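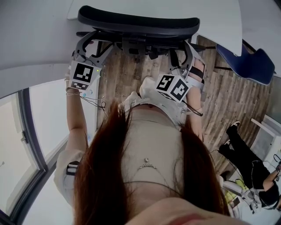

Hollent opens a second room for teaching robots by hand

Hello from all of us at Hollent! I'm Mal-soon Kong and I run the collection side here, so I get to write this one.

From May we'll have two rooms going instead of one, and the new one is all about furniture. Chairs, mostly. Our learning system, Riltum, is decent at cups and boxes by now, but ask it to tuck a chair back under a table and it gets in a proper muddle (I've watched it push one halfway to the door). So we're gathering examples, lots of them, done by people.

The way we do it is pretty simple. You hold a gripper in each hand, with a marker cube on each so we can track where they go, and you do the job with those and keep your fingers out of it. Move the chair, let go, put it back, start again. It feels very odd for the first 10 minutes and then you sort of forget you ever had thumbs!

We're after 2,000 good runs before the summer break, and 22 people have signed up for shifts so far. Some are quick, some are slow, and we want both. Please don't tidy up your style for us – a fumble you put right is worth having too.

Our friends at Fröhlich are lending us more chairs, including a few on wheels, which I'm slightly dreading. The first batch of runs goes into Jalto, our sorting tool, and I'll share how Riltum gets on with it.

Fancy a shift? They last 3 hours, with a tea break, and mornings have the most space. Drop the Hollent front desk a line and ask for Mal-soon.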